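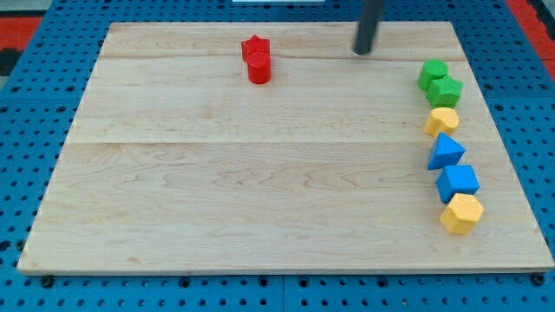
We use cookies to remember your preferences. Accept / Manage

The Second Life of a Cutting Board, and Other Small Economies

Posted in August by the Norwood Workshop Notes desk

Every household owns one wooden board too many. It was a wedding present, or it came free with the knives, or it followed somebody home from a closing-down sale, and it has lived ever since in the gap beside the oven, where it catches drips and resentment. My suggestion is to retire it from onions and promote it to the playroom or the workbench, where it will be far more useful and will smell better by winter.

A plain pale board makes a very good play surface for wooden blocks. It gives them an edge. Children respect an edge more than they respect a parent, and a tower that starts on a board is much easier to move before dinner than one that starts on the rug. Grown people sorting screws will find the same.

Getting the onion out

Scrub the board with coarse salt and half a lemon, working along the grain. Rinse quickly, stand it on its long edge and leave it overnight. Don't lay it flat on the counter to dry, or one face will dry faster than the other and you will own a shallow bowl. And don't put it in the dishwasher. I know the dishwasher is right there. Boards glued up from several planks come out of it as several planks.

If the smell survives the lemon, make a paste of baking soda and water, spread it on, go away for 20 minutes and scrape it off. If the smell survives that, you have a garlic board and should accept it.

Sanding, briefly

Knife scars hold dirt and catch sleeves. Start with 70 grit if the board has been badly treated, move up through something in the middle, and finish with 300 or close to it. The temptation is to skip the middle paper. The middle paper is the one that removes the scratches made by the first, and skipping it means rubbing very fine sandpaper over deep grooves until you lose interest, generally in the same afternoon.

Go with the grain the whole way. Run a fingertip over the seams between the planks. If you feel a step, sand that part a little more. If you feel a gap you can get a fingernail into, work in some wood glue, clamp it, and wipe off the squeeze-out while it's still soft. Dried glue shows up as a pale blotch under oil, and always in the middle.

Ease the corners and the front edge last. Three or four strokes of fine paper are enough to stop an edge from biting.

Oil

Food-grade mineral oil, wiped on with an old T-shirt, left a few hours, wiped off. Do it twice. I use the Altex one, mostly for the bottle, which has a cap that goes back on. Any decent brand will serve. Avoid cooking oil, which turns sticky and then turns rancid, so that you end up back at the lemon.

Put the oily rag outside to dry flat before you throw it out. Mineral oil is mild stuff, but rags soaked in linseed and other drying oils can heat up by themselves and catch fire, and it's a good habit to treat every oily rag as if it had ambitions.

What it sits on

A board on a smooth table skates. A board on a perforated metal top, the kind with rows of round holes that so many workshop tables have, skates slightly less and lets the sawdust fall through onto your shoes. Either way, four stick-on rubber feet will cure it. They also lift the board enough for air to get under, and for fingers, when you want to carry the whole thing off to a shelf with the castle still on it.

Perforated tops are excellent for ventilation and terrible for small parts. Anything narrower than a hole will find one. Keep the beads, pins and tiny washers on the board and let the table look after the big things.

Washing wooden blocks

Painted blocks don't want a bath. Wring a cloth out in warm water with a drop of dish soap, wipe each block, wipe it again with clean water and dry it right away. Stars need extra attention in the notches, where jam goes to retire. Hearts have one notch, but it is a deep one. An old toothbrush deals with both.

Red paint is worth testing on a corner with a white cloth first. If color comes off on the cloth, give that block a dry wipe and nothing more, and keep it away from anyone who still eats blocks.

A chipped edge can be smoothed with a scrap of the fine paper you saved from the board. Touching up the paint is possible, but the match is never right, and children over the age of 7 will point this out.

Sorting, for people who like that sort of thing

There are two schools. One sorts by color, the other by shape, and they should not marry. Color is quicker at the end of the day. Shape packs tighter, as cubes will line up politely while a star takes up the room of a much larger block and gives nothing back.

A third way is to line them up in a single row down one side of the board, in any order, and lift from there into the box. It's the slowest method by a distance, but you do see straight away when one is missing. Look under the sofa. Then look in a shoe.

For the box itself, skip the lid. We have a lidded tub from Zulico and an open basket from a shop called Sầm, and after about a month every block in the house had migrated to the basket. The tub holds the lid.

Get our tips by email. One letter a month, unsubscribe whenever you like.

Contact | © Norwood Workshop Notes | Back to top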